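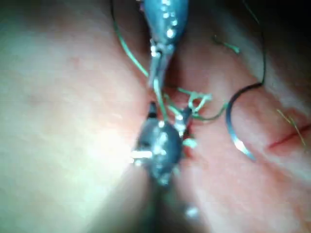
Page last modified: August, 14:24

Forum > Service and upkeep > Surgical arms
Thread: Lower grasper drifts after instrument swap

kettle_bay
We run one Turnent two-arm cell for suturing. After a swap the lower grasper sits off from where the console thinks it is. The needle driver on the upper arm is fine. I re-home both arms each time. The drift shows up once there is thread between the tips and I have to close that last little gap. Any ideas before I pull the drive unit?

ostrava_tech
Check the adapter plate first. Ours had 600 hours on it and the spring pins were sticking. Clean them, dry them, reseat, home again. Don't touch the drive unit until you've done that.

mm_lowell
I'd go the other way. If homing passes and it still drifts under load, that's cable tension at the wrist. Cleaning pins is a waste of a morning.

ostrava_tech
Homing passes with sticky pins all the time. Ten minutes with a swab, not a morning.

kettle_bay
Pins cleaned. One was slow to come back up. Drift is smaller but still there.
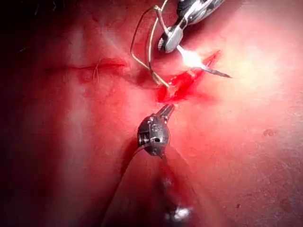 mm_lowell
Cable tension on the lower wrist is what I'd look at now. Take the instrument off, move the wrist by hand through its whole range and feel for a soft spot. Do the jaws too, and stop them slightly open, same as when they're pointed up at the low end of the cut with the driver holding the needle across from them. Slack that doesn't show with the jaws shut can show there. If it's soft, swap the instrument. Don't try to retension it.

dup_key
Agree on not retensioning. We use the Prokska check block, 40 open and close cycles, then compare the tip position to the first one. Kováčik sells a cheaper block but ours wore at the slot.

ostrava_tech
Nothing wrong with the Kováčik block if you replace the insert.

kettle_bay
Soft spot found, partway through the jaw travel. Put in a spare from Truvelico, homed twice, ran 40 cycles. Tip comes back to the same place. The old one is tagged for return. I'm putting pin cleaning on the weekly sheet as well.

mm_lowell
So it was the cable.

ostrava_tech
And a pin.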